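Household Corner > Small Storage > Keys, coins, pocket things

Topic: One bunch of keys or many small ones?

Posted by thitima_n, 8th February

Hello everybody. I have read this forum since October but it is my first topic, so please excuse me if it belongs in another section.

My question is about keys. In our home we have one big bunch which everybody uses. It has the front door, the gate, the bicycle cellar, the mailbox and also a few keys which I do not recognize any more. They all hang on a split ring, the type which breaks your fingernail when you want to open it. When I need only the mailbox key, I must carry everything. When my husband takes the bunch to work, I cannot go to the cellar.

I would like to divide it, but I am afraid that small bunches will be lost more easily. How do you do it?

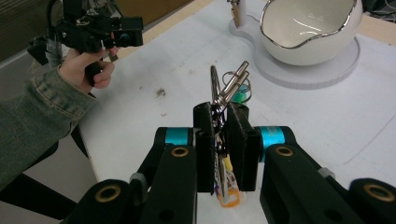
Reply by Ulum34

Divide it, please. We did this two years ago and I would never go back. One ring for the house, one for the cellar and the yard, one for the car. The long keys especially should get their own ring, they make holes in every pocket.

Reply by mrs_wonar

I do not agree with Ulum34. A big bunch is heavy and noisy and this is exactly why you find it again. My sister divided hers and she had to call the locksmith the same winter. He took 583 for one evening visit and a new cylinder. My bunch is ugly but it is always there.

Reply by Ulum34

With respect, one locksmith visit does not prove anything. If you lose the big bunch, you must change all the locks, not one.

Reply by plinis_fan

Can I ask thitima_n if the keys are marked in some way? For me the color is more important than the number of rings. I bought the Plinis caps, the soft ones which you pull over the head of the key. After some months they become a little sticky, but you know in one second which key is which.

Reply by thitima_n

Thank you for the many answers! I did not expect it so fast.

To plinis_fan: no caps, but we have fobs in different colors. There is green, blue, magenta and black, and also a tag from brown leather which I like very much. The idea was that every color means one door. The problem is that all of them hang together on the same bunch, so the color does not tell you which key it is, it tells you only that you have found the bunch.

The second problem is where to put them down. At the moment they go on the table, close to a bowl, but almost never in the bowl. I tell the family "keys in the bowl" and they put the keys to the left of the bowl.
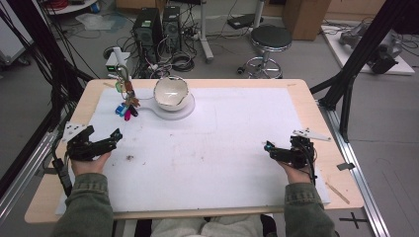 I have tried also a hook beside the door, but it was too weak for such a weight and it came out of the wall with a piece of paint. So now I think about two possibilities. The first is a wider tray instead of the bowl. The second is to take the fobs apart, one fob with one or two keys, and to hang them on a small board with several hooks. I saw one from Tanasarn with a shelf for letters, but it costs 40 and I am not sure that my family will use it.

Reply by mrs_wonar

A bowl is for fruit or for soup. It is too narrow for keys with so many fobs, people are afraid to break something when they throw them from the door. Take a tray with a low border and put a piece of felt inside.

Reply by Ulum34

The board with hooks. And one color on each hook, the same as the fob. My children understood it without explanation. Please use a real wall plug and a screw this time, the adhesive hooks fall down in summer.

Reply by cellar_door

I want to say something about the unknown keys. Before you divide anything, walk with the bunch through the house and try each key in each lock, also the old padlocks. What does not fit goes in an envelope with the date on it. I had carried a key for a flat from which I moved out long ago.

Reply by plinis_fan

cellar_door is right, but do not throw the envelope away! Mine had the key of the water meter box.

Reply by thitima_n

I will try the walk through the house on Saturday. The leather tag will stay with the front door, this I have decided already. For the tray or the board I still must speak with my husband, he likes the bowl.

If somebody knows a good tool to open the split ring without pain, please write it here.

Reply by cellar_door

A staple remover. Push one tooth between the two turns of the ring and it stays open while you slide the key.

Thitima Noiphan
Member, 3 posts
Topic views: 1,366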